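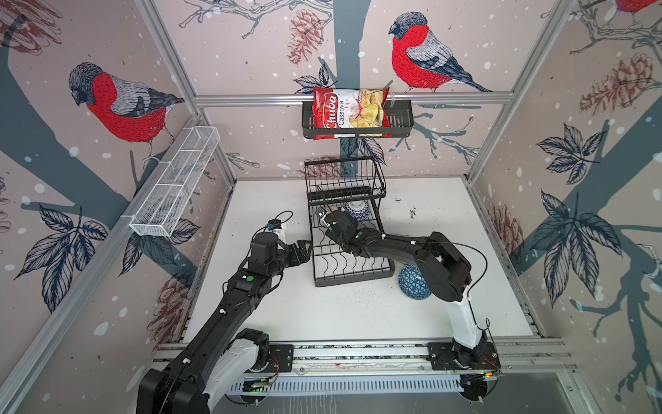
Cell 2, dish rack task. Right gripper at the lower tier, left one open beside the rack.

15/11/2023 - right arm dropping out during rack work

Right arm faulted again in the middle of a bowl run. Same message as before, following error on the elbow joint, then the Rosstead controller cut torque on that arm only. The left arm kept going for a moment before I hit the stop. That part bothers me more than the fault does. One arm dropping out should hold both.

Log has the trip at episode 3,818. Cauã Brandão went through the current trace with me. It climbs while the fingers are down among the wires of the lower tier, then spikes. Looks like contact with the rack - the arm pushes sideways against a wire and the elbow takes the load.

Things tried:

- Speed down from 70 to 25 percent. Still trips, just later.
- Swapped the elbow cable for the Skondano spare. No change.
- Re-zeroed both arms.

The two-arm grasp worries me for the same reason.
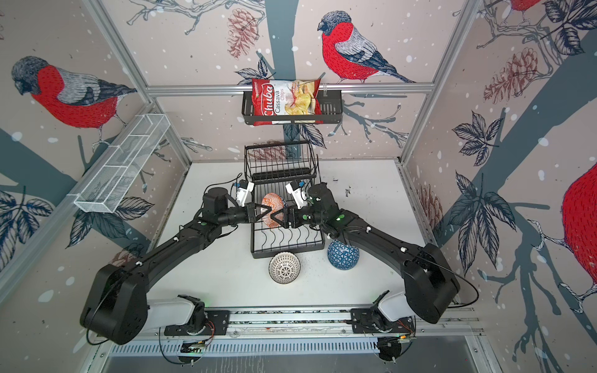
With both grippers on one rim, each arm is loading the other through the bowl. If one goes limp there, the other is left holding the bowl and whatever the dead arm weighs on it. No two-arm grasps until the linked stop is in.

To do:

- Tie the fault outputs together so either arm stops both. Võ has the wiring diagram.
- Ask Vavon if the following error limit can be set per joint.
- Sweep the floor of the cell, there are specks all over it.
- Move the lower tier approach up a little and rerun at 25.

Cell stays locked out overnight, tag is on the main switch.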